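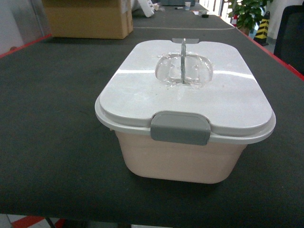
Clundov Meal Box Pilot
Progress report to the Zommont Fund, second period, ending in June

Summary

The first report said the pilot was on course to cut food waste at home for the families taking part. I would not sign that sentence today. We have delivered the boxes we promised and the money is being spent more or less as planned. Whether anyone is throwing away less food is still an open question, and the numbers we have do not settle it.

What was delivered

The grant covers 300 households in Clundov for a year. At the end of this period 185 were still taking a weekly box. The application assumed that nearly all of them would stay, and I can find nothing in the file to show where that idea came from. People moved, changed shifts, or got tired of squash. A fair number never gave a reason and we stopped calling after the second try.

Boxes go out on Sunday from the MacLeod Street pickup point. The afternoon slot works. The early slot does not and we should drop it, although it was written into the grant agreement and we need your say-so first.

Waste diaries

Each household was asked to write down what it threw out, for 4 weeks at a time. The diaries that came back show a drop in waste between the first round and the second. The last report made a lot of this. I have three problems with it.

The people who filled in the second diary are mostly the ones who liked the program. The ones who quit did not send a diary, and they are likely the ones with the most in the trash.

The diary itself changed. The first version asked for weight, and the second asked for "small, medium or large," after complaints that not everyone owns a kitchen scale. We then turned the sizes back into weights using a table put together in the office. I would not lean on that table.
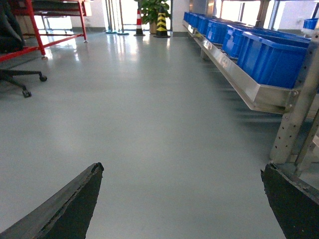
Last, the first round fell over the holidays, when everybody throws out more food. Some drop would have shown up with no boxes at all. There was no comparison group. One was in the original plan and was cut to save money, a choice that looks worse every month.

The Bestby app

Bestby was meant to remind people when food was close to its date. Most households installed it. Few kept using it past the first couple of weeks, and the ones we spoke to said the reminders came at breakfast, for things they wanted to cook at night. The developer has promised a fix in the next release. The same fix was promised in the last release.

The dashboard reports "engaged users," and that figure looks healthy. It counts anyone who opens the app for any reason, including to turn off the reminders. Please don't quote it anywhere. 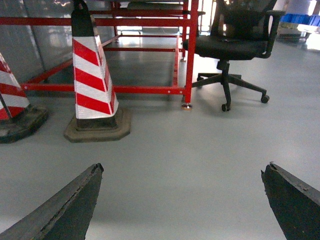 Spending

Food costs are under budget, but only as a result of fewer boxes going out. The cost per box has gone up. Packing hours have barely changed, and the van costs the same half full. We had a $1000 line for printed recipe cards, now used up, and I can't point to any sign that the cards get read. I would not renew it.

The evaluation line is untouched. I would like to move part of the food savings into it.

What we want to do next

Go back to weighing. Lend a cheap scale to each household that agrees to one more diary round, and use the first form.

Call the families who left, with a short list of questions, and pay them for their time. Their answers are worth more to us now than another round of happy comments from the ones who stayed.

Put the Bestby work on hold until the timing of the reminders is sorted out and we have tried it ourselves.

Hold off on the second town. The Zommont office has asked twice for a start date and I understand the pressure, but we would be copying something we can't yet say works.

Decisions needed from the fund: dropping the early pickup slot, and the move from the food line to evaluation. The revised budget sheet is attached.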